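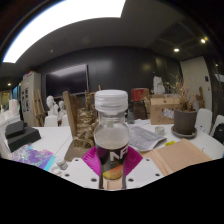
Foto: Kazue Yoshida / Ornora

A mesa partilhada precisa de lugares fixos

Há uma ideia persistente nos ateliers partilhados de que a mesa grande deve ficar livre para tudo. Discordo. Uma superfície sem atribuição de zonas acaba ocupada pelo que cada pessoa pousou em último lugar, e a área útil diminui sem que alguém tenha decidido reduzi-la.

Uma mesa branca de trabalho acumula, numa semana normal, três categorias de objectos: material em uso, material em espera e bebidas. As duas primeiras toleram alguma mistura. Papéis impressos podem esperar ao lado de uma pasta de cartão kraft, e um vaso com hastes secas não prejudica o que está à volta, desde que fique recuado. A terceira categoria exige outro tratamento. Uma garrafa meio cheia junto de folhas impressas é um risco de derrame, mesmo com a tampa de rosca posta, e quem a abre raramente afasta primeiro o papel.

No atelier da Kurnine, onde trabalho às quintas-feiras, propus uma regra simples: líquidos só sobre base, e a base só sobre tábua. A tábua delimita a zona, a base absorve a condensação e o conjunto desloca-se de uma vez quando é preciso espaço.
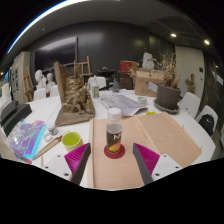 A objecção habitual é que a tábua também ocupa área. É verdade. Numa mesa com 100 cm de profundidade, reservar uma faixa de 20 cm para bebidas custa um quinto da superfície. Considero o custo aceitável. A alternativa é uma faixa de segurança informal à volta de cada caneca, que muda de sítio várias vezes por dia e que, somada, ocupa mais do que isso.

Kazue Yoshida defende uma solução diferente, com prateleira lateral e proibição total de bebidas na mesa. Tecnicamente é superior. Na prática, obriga a levantar-se para beber, e ao fim de poucos dias as garrafas regressam - sem base e sem tábua.

Resta o problema das embalagens. Caixas abertas, sacos e películas brilhantes não pertencem a nenhuma das três categorias e deviam sair da mesa no momento em que o conteúdo sai delas. Guardá-las "para o caso de" só se justifica com um local próprio, de preferência debaixo do tampo. Na Kurnine esse local ainda não existe. Pedi uma prateleira com 50 cm de largura e continuo à espera do orçamento.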